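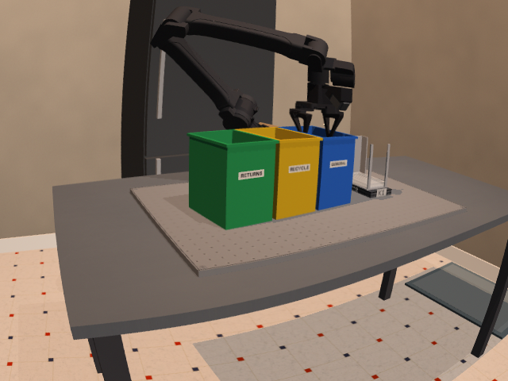 Home Shop Color Samples Floor FAQ Contact

Hevitz Deck & Outdoor Wood Oil: Your Questions

We love talking about decks! Primo Piras answers most of the mail at our Urnville shop, and these are the questions he gets over and over, with his answers.

Which woods can I use it on?
Cedar, redwood, pressure-treated pine, larch, ipe, and most other outdoor woods. Cedar is a joy to work with (the grain just wakes up). Very dense woods like ipe take in much less oil, so put on a thin coat and wipe hard.

My deck is brand new. Can I oil it now?
Pressure-treated boards usually need to dry out first. Sprinkle a few drops of water on the wood. If they soak in within a couple of minutes, you're good to go! If they bead up, wait a few weeks and try again.

Do I have to sand?
For a gray, weathered deck, yes, lightly. Use 60 or 80 grit on the boards and stop there. Go finer and the wood closes up and won't drink the oil. Handrails can go to 100 so they feel nice under your hand.

Can I put Hevitz over an old film-forming stain?
No, the old stain has to come off first. Overo Deck Stripper does a lovely job on most of them. Rinse well, let the wood dry fully, and then sand off the fuzz.
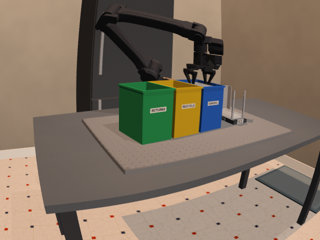
How many coats?
2 on softwood, one on hardwood. Put the second coat on while the first is still a little tacky, and wipe off whatever is sitting on the surface after fifteen minutes. Shiny spots mean there's too much oil there, so go back over them with a clean rag.

What colors do you have?
Clear, Honey, Driftwood, Chestnut, and our newest, Kwak, a deep warm brown that Primo put on his own porch and still won't stop talking about. Please try a sample on a spare board first! The same color can look completely different on pine and on redwood.

What are the item numbers for Kwak?
The quart is 2517 and the gallon is 2869. The labels look a lot alike, so it helps to give the number when you call.

How late in the year can I oil?
Go by the weather instead of the calendar. You want 50°F or warmer, day and night, and no rain for 24 hours after the last coat. Start in the morning once the dew is gone, and keep out of strong sun. In December we'd say hold off and plan your colors.

What do I do with the rags?
Please take this one seriously. Oily rags can heat up and catch fire by themselves. Lay them flat outdoors to dry, away from anything that burns, or soak them in water and keep them in a sealed metal can until you can get rid of them under your local rules.

How often will I need to redo it?
Most decks like a fresh coat every year or two, and railings can go longer. There's no stripping between coats of Hevitz, just a good wash, a dry day, and more oil. It's a really satisfying afternoon!

How do I get a sample?
Stop by the counter or send us a note with the colors you want. Sample pouches are 63 cents each, and one covers a piece of board big enough to judge the color in daylight.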